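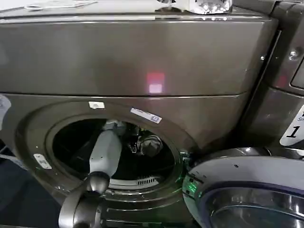 29th May
By Mulugeta Alemayehu
Category: Local Business / Home & Laundry

DERIMICO WILL NOW GO LOOKING FOR YOUR OTHER SOCK

CENSTEAD – Derimico, the wash-and-fold laundry on Drasari Street, will add a last look inside the drum to every order starting in June. The company is calling the new service the Second Look, having rejected several longer names.

The idea came out of the lost property shelf. Over the past year, staff at the Censtead shop collected 2,072 items left behind in front-loading machines, most of them small, dark and rolled into a ball. Customers came back for 353 of them. The rest have been washed, folded and put in a cupboard, where they are very clean and of no use to anyone.

"A gray shirt in a dark drum is as good as invisible," said Obsa Degefa, who owns the shop. "You pull out the towels, you feel pleased with yourself, you shut the door. The shirt goes around again with a stranger's bath mat."

Under the new routine, each drum is checked twice before the door is closed: once when the load comes out, and once more after the folding has started and somebody has noticed an odd number of socks. The tops of the machines get a check too, as people tend to put things down there and go home without them.

The Second Look is included in the regular price. Derimico handles 600 orders a week and does not expect the extra step to slow anything down – though Degefa admits he said the same about ironing.

Unclaimed items can be viewed at the counter through the end of June. Anything left after that goes to the Ejigu clothing bank, except for the single socks, which the clothing bank has politely declined.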